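Simulation rehearsal (workplace automation) 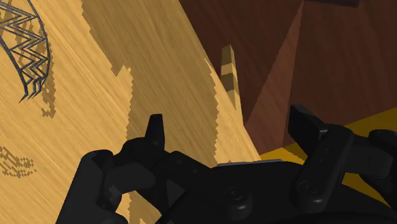
Simulation rehearsal is the practice of trying out a robot's task in a computer-rendered copy of a workplace before the task is given to a machine on the floor. It is used in packing rooms, kitchens and small workshops, where stopping the line for tests is costly. A rehearsal scene usually contains a work surface, the objects to be handled and a model of the gripper, viewed from close behind its fingers. Rendering is kept simple so that many trials can be run in a day. Shadows on a wooden surface may come out with sawtooth edges, and small items such as an upright block or a wire-frame object are drawn with only as much detail as the task calls for. Workers who review the trials learn to read past these rough spots and look at where the fingers are in relation to the objects.

Background

Before rehearsal came into use, robot tasks were commonly set up by hand at the station. A technician moved the arm from point to point and saved each position. Operators had to stand by during this work, and a change in packaging or table height often meant starting over. Moving the first stage to a simulated scene shifted much of the setup to a desk and brought shop floor staff into it at an earlier point.

Use at Birero

The Birero packing works, which prepares boxed kitchen goods, adopted rehearsal for its hand-packing department. The department had 86 employees at the time. Its software, Evier, was supplied by the firm Wulora and installed in April. Ayantu Wubshet, a former packing lead, was put in charge of the review desk.

Each new task goes through two stages. In the first, the task is run in simulation and reviewed by an operator who has done the same work by hand. In the second, it is run at low speed at the station. A reviewer can reject a task at either stage and must write down the cause. Common causes at Birero include a grip too close to a neighboring item, a path that crosses an operator's reach, and a release point that leaves goods too near the edge of the table.

Effects on jobs

Rehearsal created a job that had not existed in the department, that of task reviewer. Reviewers are drawn from the packing staff and paid at the lead rate. Training takes 10 shifts. Review sessions are limited to two hours, after which the reviewer returns to other duties, a rule brought in following complaints of eye strain.

For packers who did not move to review, the work changed in other ways. Repeated lifting of the same item went down, while clearing jams, sorting odd shapes and checking finished boxes took up more of the shift. Some packers reported that the work was easier on the shoulders but harder to pace, as the robot set the rhythm at shared stations. The site later added a 15-minute rotation between shared and unshared stations.

Pay for packers was not changed when the system came in. Whether clearing jams should count as skilled work was still under discussion when the site's staff handbook was revised on 10/3/26.

Limits

A simulated scene leaves out much of what happens at a real station. Dented cartons, loose tape and worn table surfaces are rarely modeled. A task that passes in simulation may still fail at low speed, and the second stage is kept for that purpose.

See also

Evier (software)
Khúc method of station layout
Job rotation
Robot gripper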